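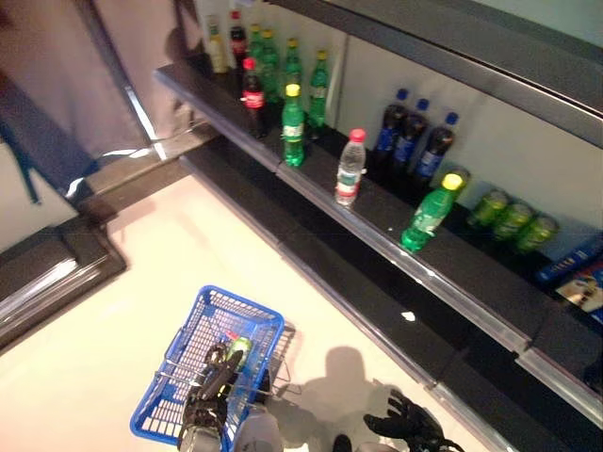

Slide 1. The shelf, the basket and one green can, from the robot's own head camera.

Good afternoon, everyone, and thank you for coming back after lunch, which I know is a lot to ask in a warm room. (Leave the title up while people find seats. Don't start on the numbers yet.)

I'm going to talk for a bit about shopping. More to the point, I'm going to talk about how we at Polline have been collecting examples of shopping, so that a learning system can have a go at it later on. The shop is our practice aisle at Lavcombe, and if any of you have been to the Lavcombe site you'll know it is a good deal smaller than it sounds when I say "aisle".

Let me begin with what an example is for us, because the word gets used loosely and I've been as guilty as anybody. One example is one item, taken from a shelf and put in the basket, with a person driving the arms the whole way through. We keep the camera view, the position of every joint, and a short written line saying what the item was meant to be. The written line came late. We added it in August, and I wish very much that we'd had it from the first morning.

So far we have 3,805 of these. (Pause here. Somebody usually writes it down.)

I was terribly proud of that figure until we sat down and watched a good handful of them end to end, with tea, and discovered how alike many of them were. Same reach, same height, same bottle at the front. When you set a shelf up for yourself you set it up kindly, and you don't notice you're doing it! So the first thing I'd ask you to take home is to watch your own recordings, early, in a group, with someone in the room who didn't make them.

Now, back to the shelf for a moment. There are colas with red caps and colas with blue caps, and there are green bottles with yellow caps on both levels. We like that mixture. If you ask for a green bottle, there's more than one right answer, and one of them is a much easier reach than the others. Our drivers all went for the easy one, quite sensibly, as you or I would in a real shop. But the learner then sees hundreds of people who appear never to want the bottle at the back.

What we do now is draw the item from a list before each run, and the list says which one, front or back, upper shelf or lower. It's slower. The drivers grumbled for a week and then got rather competitive over the back row.

(If time is short, skip the next paragraph and go to the basket.)

The labelling tool is called Tustex, and it's ours, and it's plain as a pudding. You see the run, you type your line, you mark the moment the fingers close and the moment they open, and you move on. A practised person gets through 65 runs in a sitting, and after that we ask them to stop, however keen they are, for the lines get shorter and shorter and end up just saying "bottle".

Right, the basket. I could talk about the basket all afternoon.
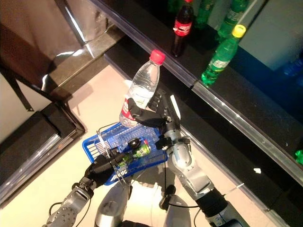

Slide 2. Water bottle in the right hand, basket handle in the left.

When we first planned this, the basket was going to sit on a table and keep still. Then one of our partners on the Agbayani project asked, very gently, whether we'd ever seen a person shop like that. So we wrote a second set of tasks where one hand has charge of the handle and the other has charge of the item, and I'd say it's the most useful change we've made.

Look at how near the right hand is to the basket. The mesh and the fingers overlap from the camera's point of view, and the label on the bottle is partly behind the fingers too. That's the sort of moment we want plenty of. The head camera has a lovely view of the shelf and a much poorer view of things once a hand gets round them, and the system had better learn to cope with both.

There's a thin wire handle to think about as well. Drivers hold it differently from one another, and we decided not to correct them. We did set one rule, that the handle stays in the same hand for the whole run, and we threw out 328 runs where it had been swapped over partway. That hurt. I argued for keeping them and lost, and I still think there's a small study in them if anyone here has a student going spare.

(Drink some water.)

A word on mistakes. We keep them. If a driver fumbles and recovers, it stays in, with a tick in Tustex to say so. We only bin a run if the recording itself is broken or the rule I mentioned was missed.

We have 7 trained drivers at present, and we'd like more left-handed ones, so do come and find me at the tea break. I'll be by the door with the spare controllers, and you're welcome to hold one and ask me anything, including about the pudding.

(Leave slide 2 up for questions.)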